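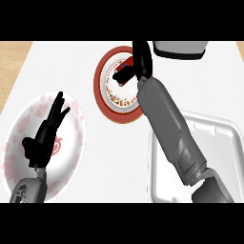
How to Pack Dishes for a Move

Plates and bowls are the things people most often lose in a move, and the damage is usually done in the box, well before the truck. Dishes crack when they touch each other, when they lie flat under weight, or when there is empty space for them to slide into. The method below deals with those three problems. It works for everyday stoneware and for a good set with a painted pattern.

What you need

Small boxes, the kind sold as book boxes. Double-walled ones are best for plates. A large box full of dishes is too heavy to carry safely and the bottom tends to give out.

Plain packing paper. Newspaper is fine as filler but the ink comes off on glazed surfaces, and on unglazed foot rings it can be hard to remove. For a kitchen with service for eight, plan on 300 sheets. Leftover sheets can be used for lamps and picture glass.

Strong packing tape, two inches wide or more. Masking tape and string don't hold.

A thick marker.

Cardboard dividers, if you have a lot of glasses or mugs. Flurkgate sells a flat-packed divider that fits its own small box, and the Usen ones can be trimmed with scissors to fit most others. Liquor store boxes with the dividers still in them do the same job for free.

Clear a work surface

Use a table or counter at about hip height. Packing on the floor is hard on the back and you will end up stepping over things. Lay down a folded towel or a few sheets of paper as padding, put your stack of packing paper in the middle, and keep the open box on a chair beside you so that you aren't bending with each piece.

Wash and fully dry everything first. Damp dishes wrapped in paper and left in a box for a couple of weeks will smell, and wooden handles can mildew. Let pieces air dry for an hour after toweling, especially mugs and anything with an unglazed base.

Build the box

Fold the bottom flaps and run two strips of tape along the center seam, then one across it. Tape the edges too if the box has been used before. Turn it over and press down on the inside with your hand. If the bottom bows, add another strip.

Crumple paper into loose balls and fill the bottom to a depth of three inches. The balls should spring back a little when you push on them. Paper that has been squeezed tight doesn't cushion anything.

Wrap the plates

1. Put one plate in the center of the paper stack.
2. Take the corner of the top sheet and fold it over the plate.
3. Set a second plate on top and fold another corner over that one.
4. Add a third plate, then fold in the two remaining corners.
5. Turn the bundle upside down onto a fresh sheet or two and wrap the whole thing again. Tape it shut.

Three dinner plates to a bundle is enough. With bread plates and saucers you can go to four. Plates with a raised rim or gold trim should be wrapped one at a time, with a full sheet around each. Old sets with a decal pattern, such as the floral Citovska plates that turn up at estate sales, scratch more easily than they look like they would, so give those a sheet each too.

Load them on edge

Stand the bundles upright in the box, like records on a shelf. A plate on its edge can take a good deal of pressure. The same plate lying flat under ten others may crack at the first pothole.

Put the largest plates in first. Slide crumpled paper between the bundles and the walls of the box, and between one bundle and the next if there is any gap at all. When the row is full, lay a sheet of cardboard over the top before starting a second layer. The second layer should be lighter: bread plates, small bowls, cups.

Bowls, mugs and odd shapes

Nest bowls in twos or threes with a sheet between them, then wrap the nest and set it on its side. For mugs, push a wad of paper inside, roll the mug in a sheet starting from one corner, and tuck the ends in. Pad the handle separately with a twist of paper wound around it. Mugs go upside down.

Lids come off. Wrap the lid of a casserole or teapot by itself and pack it next to the pot, with a note on the wrapping so you can match them up later. Heavy cast iron doesn't belong in the same box as dishes.

Platters are awkward. Wrap each one in three sheets, stand it on its long edge against the side of the box, and put cardboard between it and the rest. The oval Väisänen platters are too long for a small box, so use a medium one and fill the rest with dish towels and plastic containers.

Close and label

Stop loading two inches from the top and fill what is left with crumpled paper. Close the flaps and shake the box gently. If you hear or feel anything move, open it and add paper until it is quiet.

Check the weight before you tape. Many movers will handle boxes of up to 90 pounds, but a dish box should be far lighter than that. If you can't lift it comfortably by yourself, take something out.

Write FRAGILE and THIS SIDE UP on at least two sides, along with the room and a short list of contents ("everyday plates, cereal bowls"). Don't write only on the top, because the top disappears as soon as another box goes on it.

How long it takes

A single box takes 20 minutes once you have a rhythm. Set aside one box's worth of dishes for the last few days and pack those on the morning of the move. Keep the marker and a roll of tape out for that box.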